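**Skusow sets equipment budget for home laundry data work**

Skusow has approved an equipment plan for its household textiles program that puts hand-held gripper units ahead of a full robot arm purchase. The plan covers the two quarters starting in December. It funds 19 hand-held units, a stock of replacement finger pads, and storage for the recordings. The purchase of arms is deferred until the first training results have been reviewed.

The program records people handling clothing and bedding in furnished homes. The recordings will be used to train folding and sorting policies, first on bench hardware and later on a mobile base. Bedrooms were picked as the first room type. Beds offer a large, soft work surface, and the layered bedding gives a cluttered background that test benches in the Skusow lab do not reproduce.
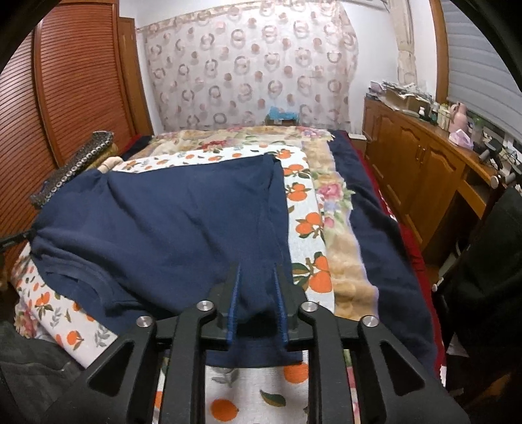

*Photo: Skusow / household textiles program*

A navy garment lying on a printed sheet, gripped at a fold between two narrow fingers, is typical of the tasks on the list. Dark fabric is a known weak point for the present vision model, and the plan sets aside extra recording hours for it. Patterned bedding is also to be kept in place during sessions, although it slows labeling.

Two suppliers were asked to quote. Grakow offered a lower unit price with a minimum order of 30, well above what the program can staff. Gekico quoted for the exact quantity, with spare finger pads included and a delivery time of 4 weeks. Gekico was selected. The purchase order is split into two lots, so that any change to the linkage or fasteners after the first lot can be carried into the second.

Pads are the main running cost. The budget assumes one change per unit every 2 weeks under daily use, a figure taken from the pilot and likely to move once heavier fabrics such as quilts and plush blankets come into rotation. Screws and linkage parts are treated as spares and held centrally. Units that need more than a pad change go back to the lab – field repair is not budgeted.

The plan allows for two units at the same bed, needed for large pieces where one operator cannot control both ends. Paired sessions cost more per recorded hour, as both streams have to be time-aligned before labeling. They are capped at a quarter of total session time.

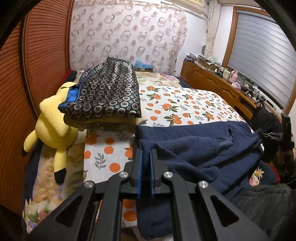 ### Arms deferred, not dropped

The arm line in the original request came to more than the hand-held units, pads and storage combined. Under the revised plan it is held in reserve and can be released after the Noguchi review, the program's internal checkpoint in the spring. Release depends on how well the bench policy picks up a single garment from a layered bed without also lifting the sheet underneath.

Floor space is a further item. Many of the homes on the schedule have wardrobes close to the bed and cabinets along the opposite wall, and a mobile base would need a narrower footprint than the models priced so far. Skusow will request new quotes for the base at the same time as the arms.

Delivery of the first lot is expected before the end of January. Storage is being bought separately through the existing lab contract.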